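How to Check a Political Claim Before You Pass It On

Most of us have done it at least once. A post turns up in the evening, it says just what we suspected about the party we can't stand, and off it goes to the family group before the kettle has boiled. I did it myself over a council vote in Tratisden, and I was wrong, and my sister-in-law still brings it up at Christmas. So I have put together the steps I follow now, in case they are any use to you (they take me a quarter of an hour on a good day, longer if I get interested).

Step 1. Write the claim out in your own words

Get a bit of paper and put down who is supposed to have done what, where and when. You would be surprised how many angry posts have no "when" in them at all. The one that caught me said that 675 objections to the Wasten bypass had been "thrown in the bin". Written out plainly, it had a number and a place but no date, and no mention of who did the binning.

Step 2. Look for the earliest version

Copy an odd phrase from the post, put it in quotation marks and search for it. Then sort by date if your search page lets you. Mine had been shared by 42 different accounts, every one of them with the same spelling mistake, and the oldest was from the previous November. It had been about a different road altogether! 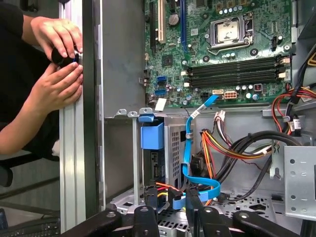 Hands holding a knob with a blue ring to the frame, next to an open computer case.

Step 3. Find the dull document

Somewhere behind nearly every political row there is a dull document — minutes, a voting record, a set of accounts. Go to the council or parliament website and search there by meeting date. The Wasten minutes ran to 35 pages and the objections were all dealt with on page 33, listed by street. Do read the page before and the page after as well, as a single line can look very odd by itself.

Step 4. Read somebody who disagrees with you

I find this one hard, I'll admit. Pick a paper or a blog from the other side and see how they tell it. You needn't agree with a word. Just note which facts both of them accept, and start from those.

Step 5. Decide what to do with it

If it holds up, share it along with a link to the dull document. If it doesn't, leave it be. And if you have already sent it round, send a short correction to the same people, without a long speech. Mine said "Sorry, that road story was an old one about somewhere else", and I had three kind replies and one thumbs down.

Page last updated Tuesday, May 5, 2020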